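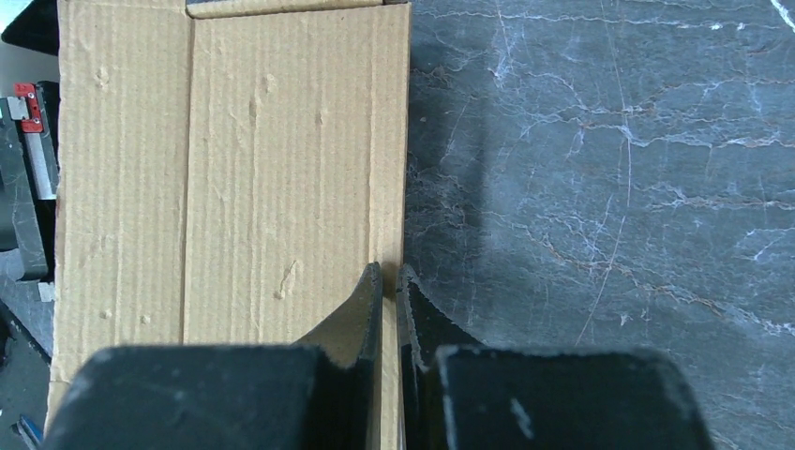 Flurnetti to take back its own boxes

3/18/26 — Flurnetti, the mail-order tableware firm, will begin collecting used cardboard boxes from customers in April, having spent 19 years sending them out and hoping for the best.

Under the scheme, known as Prarnico, customers fold their boxes flat and leave them at any of 76 collection points. Each box is checked, taped and sent out again, up to 5 times, before it goes for recycling. Dents are allowed. Damp is not, and neither is anything a cat has slept in. 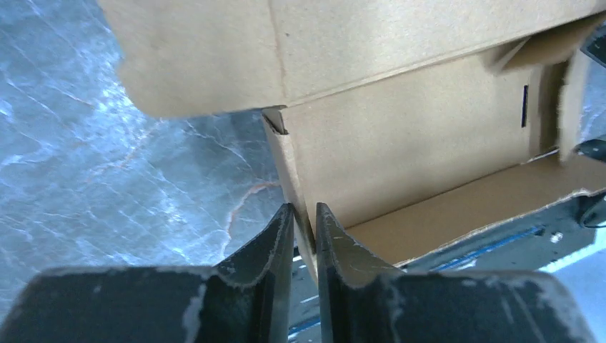 A trial in the town of Zirkow brought in 162 boxes, several of them from other companies. Flurnetti has kept these and is grateful to its competitors for their support.

"Our customers have told us for years that they keep our boxes because they might come in handy," said a spokesperson. "We would like to be the ones they come in handy for."

Haulage will be handled by Nguyen, whose vans already pass most of the collection points, mostly empty. Customers receive a small credit per box. Bubble wrap is not included — the company understands that people have formed attachments.

A full list of collection points will be printed inside the lid of every order from April.

ENDS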